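Bench Four

The record for the job ran to one page. Hannelore Wyss filled in the top half before she touched the machine, because the form asked for the condition on arrival and she did not trust herself to remember it afterward.

Item 208. Desktop computer, one. Received from Plattner estate, Wednesday. Side panel scratched. Power cord absent. Client states unit shuts off without warning. Client wants contents of disk.

She initialed it and got the screwdriver.

The panel came off after two screws and a latch. Dust had packed into the front vents in a gray mat that lifted away in one piece. She laid it on a sheet of newspaper and folded the paper over. Under it the intake fan turned freely. She wrote: intake blocked, cleared.

The client was the son. He had carried the computer in under one arm and put it on the counter with the back facing her, so that she had to turn it around. He said his father had kept the accounts for Viteveo on it for years, and after Viteveo closed he had gone on keeping them. Accounts of what, she asked. The son said that was what he wanted to find out.

She disconnected the disk and set it aside on the foam. A disk should not be read on a supply that drops out. The procedure at Cokari had been strict about this, and she had kept the Cokari procedure after Cokari let her go, along with the good tweezers and a coffee mug.

She used the shop's own cord. At 1345 she connected the supply to the load tester and logged the voltages. The twelve-volt line was within limits. The five-volt line was within limits. She set the timer for 1000 seconds and sat down.

The shop was quiet in January. Stotis, across the street, had taken the contract work, and what came through her door now was mostly single machines with a story attached. She had no column for the story. For a while she had written it in the margin, and then the margins filled and she stopped.

The timer had 5 seconds left when the supply shut off.

She logged the time. She let it cool, ran it again, and it shut off again, earlier. Fault reproduced. She wrote that down with some satisfaction. A fault that would not repeat was an argument, and a fault that repeated was a part number.

That left the disk. She mounted it on the bench reader, which had its own supply, and started a copy. The reader made its usual noise. She did not open any of the files. The form had a box for that too – contents not viewed – and she had checked it on every job for eleven years. But the copy window listed the names as they went by, and there was no procedure for where to look.

They were dates. One file for each day, in order, with no gaps that she saw. The last ones were from the autumn. Each was very small, a line or two of text at most, far too small for accounts.

She turned the screen a little toward the wall and went to look for a replacement supply on the shelf.

When the son telephoned at closing time she gave him the findings in the order they appeared on the page. Vents blocked, now clear. Power supply failing under load, replacement advised. Disk readable, copy complete, no errors.

"So what was he keeping?" he asked.

"The contents were not viewed," she said.

He was silent for a moment. She could hear a kitchen behind him, water running into something metal.

"But there is something on it."

"There is one for every day," she said. It was not a finding, and she did not write it down. Then she told him the shop opened at nine, and that he should bring a box, because the old parts went back to the customer unless he signed for disposal.

He said he would bring a box.

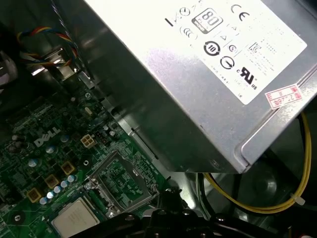
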